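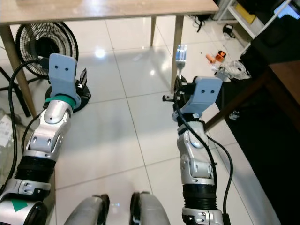 Figura 3. Los dos brazos del robot bajo el tablero de una mesa de madera clara, vistos desde la cámara de la cabeza.

4.2. Calidad de las demostraciones teleoperadas

La literatura reciente suele dar por hecho que una demostración humana es una buena demostración. Nuestros datos no permiten sostenerlo con tanta comodidad. De los 2.613 episodios grabados con la interfaz Amby en el laboratorio de Tirnell, solo 966 superaron el filtro de consistencia descrito en la sección 3, y en el resto abundan las pausas, las correcciones de muñeca y los acercamientos abandonados a medio camino. Un operador que ve la tarea a través de la cabeza del robot pierde buena parte de la percepción de profundidad, y la política aprendida hereda esas dudas como si formaran parte de la tarea.

El problema se agrava cuando el espacio útil queda por debajo de una superficie, como en la figura 3. Las patas del mueble limitan el giro del codo, los cables de las pinzas describen un arco que el modelo cinemático no contempla y el suelo brillante introduce reflejos que cambian con cada desplazamiento de la base. Ortner, el método de referencia, se evaluó sobre encimeras despejadas y con iluminación fija; no vemos motivo para suponer que sus resultados se trasladen a una vivienda.
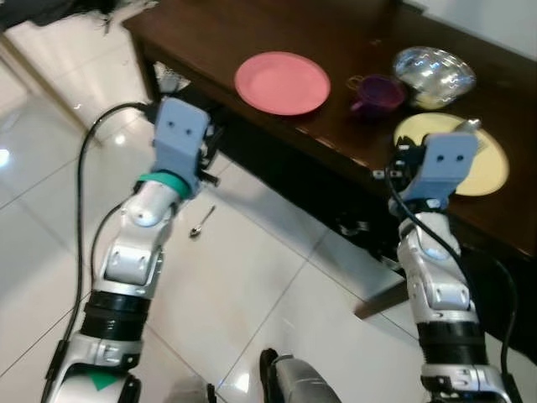 Tampoco la vajilla resultó tan sencilla como sugiere el protocolo Wastia. Los platos de borde bajo apenas ofrecen agarre a una pinza de dedos rígidos, y una cuchara en el suelo exige una precisión vertical que la teleoperación rara vez proporciona. Con 20 demostraciones por objeto, la política repetía la trayectoria media sin atender a la posición real del plato. Con casi 500 la situación mejoró, aunque ignoramos cuánto se debe a la cantidad y cuánto a la práctica acumulada por los operadores, dos factores que nuestro diseño experimental no separa.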